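3.2 Tabletop materials and layout

The steaming set was one of 14 household sets prepared for the study at the Plenen site. Each set was selected to represent a kitchen task that most adults can name at a glance and that calls for handling small, soft items. The layout of the steaming set was fixed in June and was not altered afterward. The catalog entry for the set, dated 12/08/2020, lists every item together with its storage position.

The work surface carries a green covering ruled with thin white lines. The squares served as the reference for placing items at the start of a trial, and positions were recorded by row and column. Items that came to rest across a line were assigned to the square holding the larger share of their base. Where the shares could not be told apart, the square nearer the front edge was used.

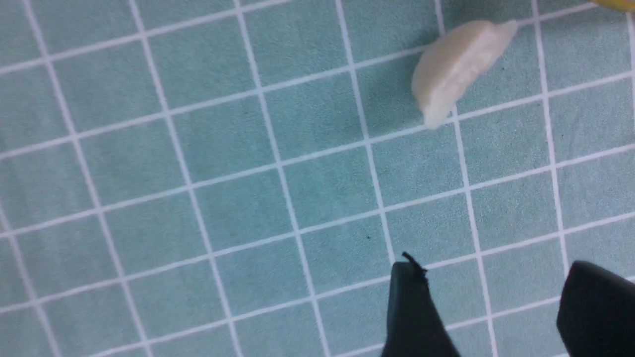 Figure 4. Pale food item lying across a grid line.

Food items were kept pale and plain so that color would not serve as a cue to their identity. This choice made the items harder to name. In the naming check, 35 respondents were shown the items without the steamer and were asked to write down a single word for each. Answers varied widely, and the variation was much reduced once the steamer was present. The full list of answers is given in Appendix B.

The steamer is a round basket with a separate lid. Both parts combine bamboo with bright yellow plastic edging, and the floor of the basket is slatted. The lid is divided into wedges by thin yellow spokes that meet at a small knob. Under the Vaněk coding scheme, the basket is treated as the container and the lid as a loose part, and each is given its own line in the record. 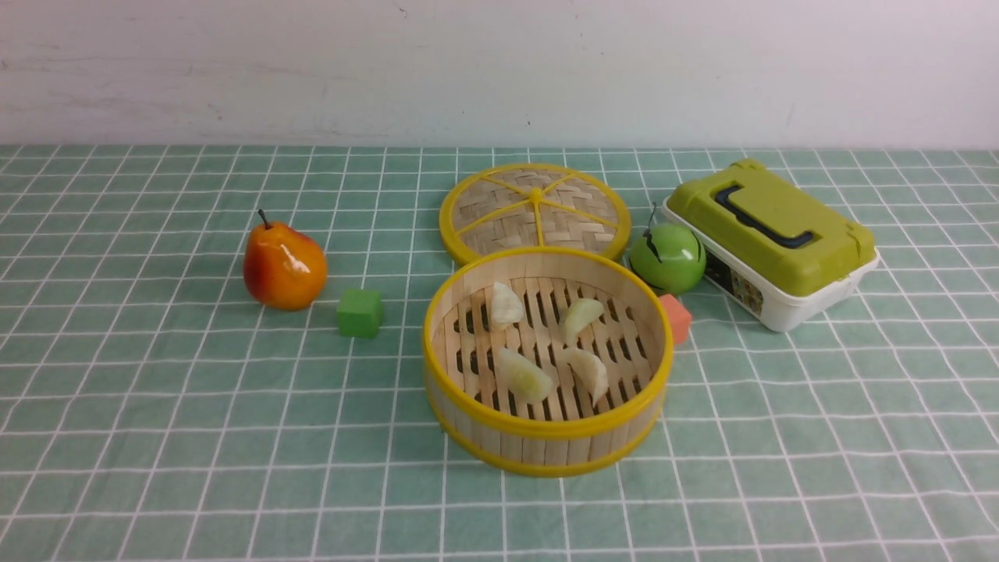 Figure 5. Open steamer basket and lid, with an artificial pear and a green cube to the left.

Items unrelated to steaming were placed on the same surface. Following the Allel guidelines, these were drawn from two groups: imitation fruit and small plain blocks. They were intended to give the table the mixed character of a kitchen counter in use. Coders did not record contact with these items unless it changed the position of the basket.

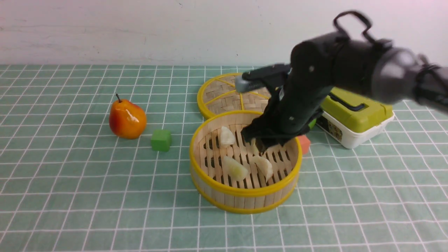

Figure 6. Three pale pieces on the slatted floor of the basket, with the lid behind.

A piece was coded as inside the basket when it rested on the floor slats without support from the rim. The position of the lid was coded separately, as flat, leaning or in place. A leaning lid was accepted as a valid position throughout, as it is a common one in home kitchens.

The Zallness inventory used for the earlier sets has no entry for a part that touches the container without closing it. A new code was therefore added for the steaming set. 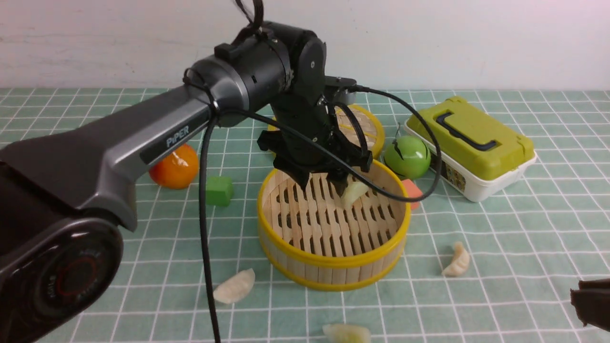

Agreement between coders was checked on 200 of the 1334 records. Disagreements were settled by joint review, and the agreed code was entered in the final file. The most frequent source of disagreement was the boundary between flat and leaning lids, and the wording of that code was revised before the remaining records were processed.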